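Kitchen water and electrical check, Unit 558
Lidunley Apartments, between tenancies

Shutoff valves under sink: OK
Both turn by hand. Cold side stiff, packing nut not touched.

Sink trap and drain arm: OK
Dry at all joints after a full basin was released.

Faucet: REPAIR
Drips at the spout. Cartridge on order from Halonen.

GFCI outlets: FAIL
Left of sink trips and resets. Right of sink does not trip on the test button. Replace before move-in.

Range anti-tip bracket: OK
Rear leg engaged.

Refrigerator water line: MONITOR
Compression fitting was tightened in September. Recheck in 30 days.

Dishwasher supply and drain hose: OK
No leak over 2 full cycles. High loop present.

Smoke alarm, hall side: OK
Sounds on test.

Open items: 2 (faucet, outlet). Refrigerator line carried to next visit. 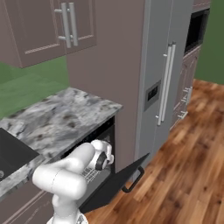

Inspected by Ulla Salminen | Namik Property Services | Oct 29, 2025

Check dishwashers with the door folded fully down. Record door spring tension and rack condition on the appliance sheet, not on this form. Outlet work goes to Vokel as a separate order.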